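4.2 Assignment of cloths to containers

The planner receives a list of detected cloths and containers from the perception node and gives each cloth to one arm. In the first version, which we kept from the Nordin code, the arm was chosen only by distance. When two targets were near to each other, the arms often waited for the same free space. 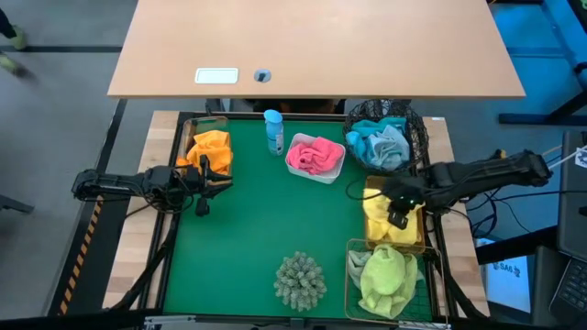

One reader of the draft asked why we did not simply lock the middle of the table for one arm at a time. We tested this lock. It is safe, but the median cycle became 37 per cent longer.

We therefore compute a cost for each pair of arm and cloth, and add a penalty when the two paths cross. Tall objects enter the cost as fixed columns, and the plant pot is one of them.
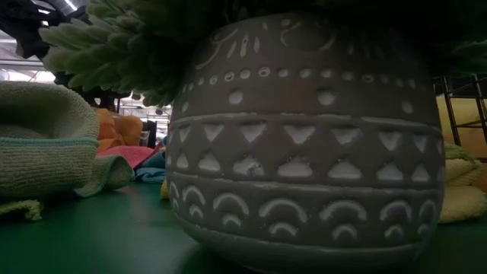 According to Plalline, a column is too careful a model for leaves, which can be touched without harm. We agree with this, but our depth filter can not yet separate leaves from the pot.

The wrist view is used only in the last part of the approach. Frames with strong motion blur are rejected, and the planner keeps the last good estimate.

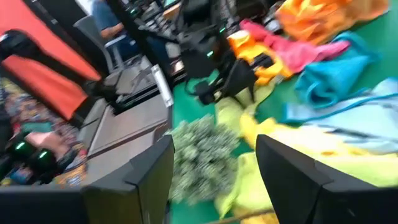
Figure 6. Wrist view with motion blur on the tabletop between the fingers.

Of 571 recorded approaches, 61 had at least one rejected frame. In 38 of these the estimate became too old and the approach was started again. Container rims are fitted in the same view by the Skutach module.

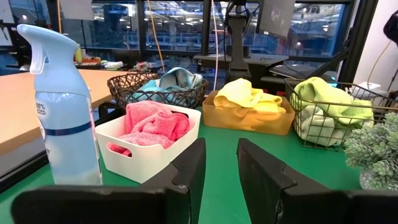

Numonbridge objected that a rim fit must fail when the cloth hangs over the edge. In such a case we fit only the visible part of the rim and increase the release height.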